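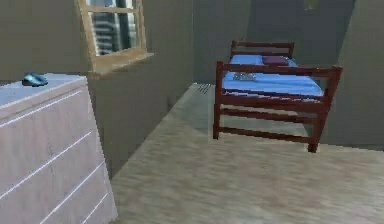

Up at half past four for the milking. Cold again, with a mist lying on the bottom fields that didn't shift until after breakfast. Cell count is back down on the last test, so the two cows I was keeping out of the tank can go in again from tonight.

The letter from the co-op came in the morning post. They want to join with Valtine, and members get a vote on it at the end of September. It is four pages long and I read it over my tea, then again after dinner. The main points are that the creamery at Clastenow stays open for now, the drying plant moves to Estport, and every member keeps their shares at one for one. There is a bit about a plan up to 2056. I will be long past milking by then, so I skipped most of that page.

What I wanted to know was the milk price and there isn't much on it. They say no member will be worse off for the first 2 years. After that it will be set by the new board, which has fewer farmer seats than the one we have. I make it that our end of the county would go from three seats to one. I have written that in pencil on the back to ask about at the meeting.

Lorry was late, nearly eleven. The driver had heard about the letter at every yard since he started. He thinks the collection will go to every third day once the routes are put together. Our tank won't hold three days in May, not with 80 cows in full milk. A bigger one from Reisinger would be the cheapest I could get and it would still take most of a year's spare money. The stand would want re-laying as well.

Spread slurry on the top field in the afternoon while the ground was fit. Got two thirds done before the pump started leaking at the same joint as last spring. Put a new clip on it, which held, but I shall have to order the proper part.

Evening milking went all right. One heifer kicked the cluster off twice and then stood like a lamb. Number 30 is bagging up and could calve tonight, so I have put her in the straw pen and will look at her at ten and again around two.

Filled in half the form for the vote and left the box blank. It has to be back before the meeting if I'm not going in person, but I think I will go - I haven't been to one in years and it is only a short drive. Need to ring the vet in the morning about the dry cow tubes, and pay the feed bill.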